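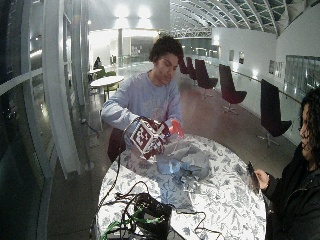
Clultmont, December 2020

Demonstration teaching, also called programming by demonstration, is a group of methods for giving a robot a new task by showing it the task instead of writing out each movement in code. A person carries out the work, or makes the robot carry it out, and the movements are recorded. The recordings are then used to build a program or to train a model that can repeat the task when objects have been moved or changed.

The methods fall into two broad kinds. In the first, the person works with their own hands and the robot may not be present at all. In the second, the person moves the robot, either by holding its arm or by operating it from a distance.

Showing by hand

Hand demonstration records what a person's hands do. It can be done with cameras alone, with gloves that sense the bending of the fingers, or with a marked object that is held or strapped to the hand. A common marked object is a cube with a square printed code on its faces. Each code is different, so a camera that sees one or two faces can work out where the cube is and which way it is turned. A cube is often preferred to a flat card because at least one face usually stays in view as the wrist turns.

Gloves in strong plain colours are also used. They make it easier for software to separate the hand from the table, and a different colour on each hand makes left and right easy to tell apart. A glove of this sort may hold no electronics. Sensing gloves are more costly and have to be adjusted for each wearer, but they go on recording when the fingers are hidden behind an object.

The main difficulty lies in the difference between a human hand and a robot's. A person can pinch, roll and slide an object between the fingers in ways that a simple two-fingered gripper can't copy. Demonstrators are therefore often asked to limit themselves to movements the machine could make, such as holding with the thumb and first finger only.

Showing by remote control

In remote control, or teleoperation, a person steers the robot while watching it directly or on a screen. The controls may be a joystick, a pair of hand-held controllers, or a smaller copy of the robot's arm whose joints are followed by the larger one. Every movement recorded is one that the robot has made itself, and no translation from hand to gripper is needed. The drawback is speed. Folding a cloth takes a person a few seconds by hand and can take several minutes through a remote arm, mainly because the operator has little or no sense of touch.

A related method is hands-on guiding, in which the person takes hold of the arm and moves it through the task. It is easy to learn and needs no extra equipment, but it suits one-armed tasks best, and the person's own arms tend to block the view of the cameras.

Soft objects

Cloth, rope and bags are widely used as practice material. A rigid box has one shape, and its place on a table can be given by a few numbers. A cloth dropped on the same table may land in any number of ways, and each fold hides part of the fabric. Rules written in advance soon run out, and for this reason teaching by example has been tried on cloth since the early days of the field.

Typical tasks are spreading out a bunched cloth, finding a corner, folding in half and wiping a surface. The table covering matters more than might be expected. A plain surface makes the cloth easier to pick out, while a patterned one is nearer to what is found in homes, and some groups change the covering between sessions on purpose.

The Flusonora recordings

Flusonora is a set of recorded table-top demonstrations put together by the Ciltis workshop in Clultmont. Recording began in March with remote control only, and hand demonstrations were added later. The set now holds 3308 demonstrations, of which 2291 were made by hand. The rest were made through Vogler, a remote arm built at the workshop with two fingers and a wrist camera.

Each recording is stored with a short written label and a note of whether the task was finished. Failed attempts are kept - a dropped corner or a missed grasp is marked as such and can be left out by anyone who doesn't want it.

Limits

A taught robot tends to copy the habits of its teachers. If most demonstrators begin at the left-hand corner of a cloth, the robot will do so even where the right-hand corner is closer. Recordings from several people reduce this effect but bring in differences of style, and a model trained on both may hesitate between them.

Marked objects have limits of their own. Printed codes can't be read in glare or when a hand moves fast enough to blur them, and a cube held in the palm alters the way the hand closes. Work on tracking bare hands is intended to remove the need for markers, though errors in depth remain larger than with a cube at the same distance.

See also: data glove; fiducial marker; imitation learning; teleoperation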